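시뮬레이션에서 평행 그리퍼 두 종류 비교 중인데 얇고 울퉁불퉁한 물체에서 결과가 뒤집힙니다

질문
카테고리: 로봇 / 그리퍼·컨트롤러
조회 50

안녕하세요. 양팔 로봇을 집 안 환경에 넣고 그리퍼를 비교하고 있습니다. 실물은 아직 없고 전부 시뮬레이션입니다. 후보는 두 개입니다.

Pravow 평행 그리퍼: 손가락이 길고 끝으로 갈수록 좁아짐. 안쪽 면은 평평함.
Cindstead 평행 그리퍼: 손가락이 짧고 폭이 넓음. 최대 힘은 더 큼.

컨트롤러는 둘 다 Ladus 기본 위치 제어를 쓰고, 경로는 Farkas 플래너로 뽑습니다. 물체마다 50회씩 돌려서 성공 여부만 기록했습니다. 상자나 병은 Cindstead 쪽이 낫게 나오는데, 목이 가늘고 휜 물체로 가면 Pravow가 훨씬 잘 잡습니다. 힘이 센 쪽이 왜 지는지 모르겠습니다.

손목 카메라 화면을 하나 올립니다.

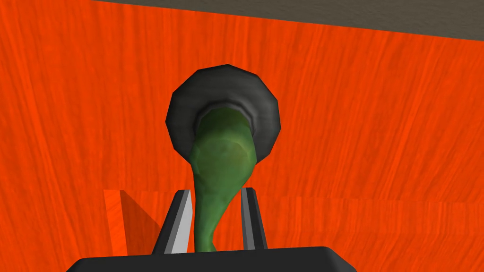 손목 카메라. 초록색 물체의 가는 목 부분이 두 손가락 사이에 있음

보시는 것처럼 손가락 간격에 여유가 있습니다. 이 상태에서 닫기 명령을 주면 Cindstead에서는 물체가 한쪽으로 밀리면서 돌아가는 경우가 많고, Pravow에서는 그런 경우가 적습니다. 마찰계수는 양쪽 다 같은 값을 넣었습니다.

그리고 문 손잡이 과제도 같이 돌리고 있는데 이쪽은 또 문제가 다릅니다. 오른팔로 레버를 잡고 문을 여는 과제이고 왼팔은 대기입니다. 문을 열다 보면 손잡이에서 그리퍼가 빠집니다. 몸통 쪽 카메라 화면도 첨부합니다. 이건 문이 열린 상태에서 오른쪽 그리퍼가 손잡이를 잡고 있는 순간이고, 실패한 회차들은 보통 여기까지 못 옵니다.
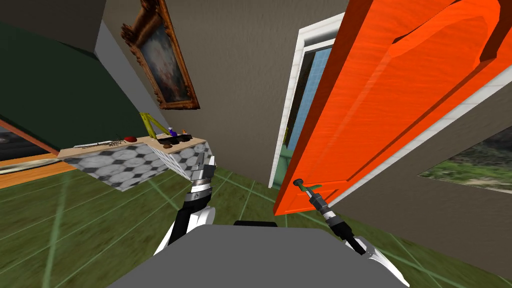

질문 정리

1. 목이 가는 물체에서 힘이 작은 그리퍼가 더 잘 잡는 게 정상인가요, 아니면 제 설정이 잘못된 건가요?
2. 문 손잡이에서 빠지는 건 그리퍼 문제로 봐야 하나요, 컨트롤러 문제로 봐야 하나요?
3. 비교표를 만들 때 두 과제를 한 점수로 합쳐도 되나요?

댓글
물체 충돌 형상은 뭘로 하셨어요? 볼록 껍질이면 1번은 그거부터 보세요.
글쓴이: 볼록 껍질 자동 생성입니다. 바꿔 보겠습니다.

답변 1 (채택됨)

1번은 댓글에 나온 충돌 형상이 제일 의심됩니다. 목이 휜 물체를 볼록 껍질 하나로 감싸면 휘어서 들어간 부분이 다 메워집니다. 화면에는 가는 목이 보이지만 물리 엔진이 계산하는 건 그보다 굵고 비스듬한 덩어리입니다. 그러면 손가락이 보이는 것보다 먼저 닿고, 닿는 면도 손가락 면과 평행이 아닙니다. 폭이 넓은 손가락은 이런 면을 모서리로 치기 쉽고, 힘이 세면 그만큼 세게 돌립니다. 증상이 맞아떨어집니다.

볼록 분해로 바꾸고 충돌 형상을 화면에 겹쳐서 확인하세요. 저는 비슷한 모양에서 6조각이면 충분했습니다. 조각을 너무 많이 나누면 접촉점이 튀어서 물체가 떨립니다.

같이 확인할 것:

닫는 속도. 두 그리퍼에 같은 관절 속도를 줬는지, 같은 손가락 끝 속도를 줬는지 보세요. 기구가 다르면 같은 값이 아닙니다.

두 손가락이 동시에 닿는지. 물체가 가운데에서 벗어나 있으면 먼저 닿은 쪽이 밉니다. 접촉 로그에 손가락별 첫 접촉 시각을 찍으면 바로 나옵니다.

힘 한계. 최대 힘으로 비교하지 말고 양쪽을 같은 힘으로 제한한 실험을 한 벌 더 돌리세요. 그래야 손가락 모양 차이만 남습니다.

2번은 컨트롤러로 봅니다. 문은 경첩을 중심으로 원호를 그리는데 위치 제어로 미리 뽑은 경로를 따라가면 반지름이 조금만 틀려도 손잡이를 옆으로 당기게 됩니다. 그리퍼를 바꿔도 빠지는 시점만 달라집니다. 임피던스 제어로 바꾸고 경첩 반지름 방향 강성을 낮추세요. 레버를 내리는 동작과 문을 당기는 동작도 나눠야 합니다. 한 경로로 이어 놓으면 레버가 다 내려가기 전에 당기는 회차가 섞입니다.

3번은 합치지 마세요. 파지와 문 열기는 실패 원인이 다릅니다. 표를 따로 만들고 실패 종류도 적는 게 좋습니다. 성공 여부만 있으면 나중에 다시 돌려야 합니다.

답변 2

저는 Cindstead를 실물로 2년 썼습니다. 가는 물체에는 원래 별로입니다. 손가락 끝만 따로 출력해서 좁은 걸로 갈아 끼우고 썼습니다. 시뮬레이션에서도 손가락 메시만 바꿔서 돌려 보시면 될 것 같네요. 문은 안 해 봐서 모르겠습니다.

댓글
끝만 바꾸면 질량하고 관성도 고쳐야 합니다. 그대로 두면 닫을 때 이상해져요.
답변자: 실물만 써서 그건 몰랐네요.

답변 3

마찰을 올리세요. 저는 다 2.0으로 놓고 합니다. 잘 잡힙니다.

댓글
그렇게 하면 실물로 옮길 때 다 떨어집니다. 비교가 목적이면 올리지 마세요.

글쓴이 추가

볼록 분해로 바꾸고 Cindstead만 먼저 50회 다시 돌렸습니다. 물체가 돌아가는 증상은 많이 줄었습니다. 그래도 Pravow보다는 조금 낮습니다. 첫 접촉 시각을 찍어 보니 왼쪽 손가락이 먼저 닿는 회차가 대부분이라 접근 위치 보정도 넣을 생각입니다. 힘을 맞춘 실험은 아직입니다.

문 쪽은 레버 내리기와 당기기를 나누는 것까지만 했습니다. 당기기 전에 레버 각도를 읽어서 조건으로 걸었더니 초반에 빠지는 건 없어졌고, 문이 어느 정도 열린 다음에 빠지는 게 남았습니다. Ladus에서 임피던스 모드로 바꿀 때 방향별 강성을 손끝 좌표계로 줘야 하는지 문 좌표계로 줘야 하는지 아시는 분 계시면 댓글 부탁드립니다.

댓글
손끝 좌표계로 받습니다. 문 좌표계로 주고 싶으면 매 스텝 변환해서 넣어야 해요. 8월 업데이트 이후 버전이면 기준 좌표계 옵션이 있으니 먼저 버전 확인해 보세요.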